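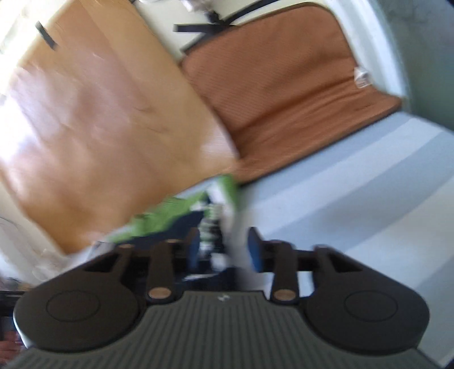 Recolha de demonstrações com pinça manual: objetos flexíveis e embalagens

Julho de 2024

Este guia cobre a gravação de demonstrações para a tarefa "arrumar artigos pessoais", usada no treino da política de preensão do projeto Kasport. Pressupõe que o operador já fez a calibração da câmara e sabe iniciar e terminar um episódio.

Antes de começar

Verifique a abertura total dos dedos. As duas almofadas interiores devem ficar visíveis na imagem, frente a frente, com a pinça aberta. Se uma delas sair do campo de visão, o suporte da câmara está rodado e a calibração tem de ser repetida.

Limpe a lente com um pano seco. Confirme o espaço livre no cartão: uma sessão completa são 84 episódios e ocupa mais do que o indicador do aparelho sugere.

Disposição dos objetos

1. Misture materiais: tecido liso, tecido acolchoado, plástico brilhante, embalagens impressas. Uma disposição só com objetos foscos produz dados pouco úteis.
2. Deixe sobreposições. Pelo menos um objeto deve tapar parcialmente outro.
3. Não estique correias, etiquetas nem dobras. A política tem de aprender a distinguir uma ponta solta da borda do artigo.
4. Mude a superfície de apoio a cada 6 episódios. Tecidos às riscas são aceites.

Gravação de um episódio

1. Comece com a pinça aberta e imóvel durante dois segundos.
2. Aproxime-se do objeto a velocidade constante. Um movimento brusco do pulso arrasta o fundo e apaga as texturas, mesmo quando o corpo da pinça continua nítido.
3. Alinhe o intervalo entre as almofadas com a parte a agarrar e só depois feche.
4. Levante, desloque, pouse e abra.
5. Volte à posição inicial antes de terminar a gravação.

Se falhar a preensão, não interrompa. Abra, recue e tente de novo no mesmo episódio. As recuperações são etiquetadas à parte e entram no treino.

Critérios de rejeição

Rejeite o episódio se o objeto sair do campo de visão durante o fecho, se a mão livre tocar na disposição ou se o arrastamento persistir no momento do contacto. Desfocagem limitada à aproximação é tolerada. Reflexos em plástico também, desde que se distinga o contorno do objeto a agarrar.

Nomes e envio

Cada ficheiro leva o código do operador, a tarefa e o número do episódio, separados por hífen. Envie o lote para a pasta Irncombe com a folha de registo preenchida. A revisão é feita por Austra Šimkus; dúvidas sobre etiquetas vão para Matúš Bednárik.

O mínimo por tarefa é de 280 episódios aceites. Os rejeitados não se apagam: ficam na subpasta "fora" até ao fecho do lote.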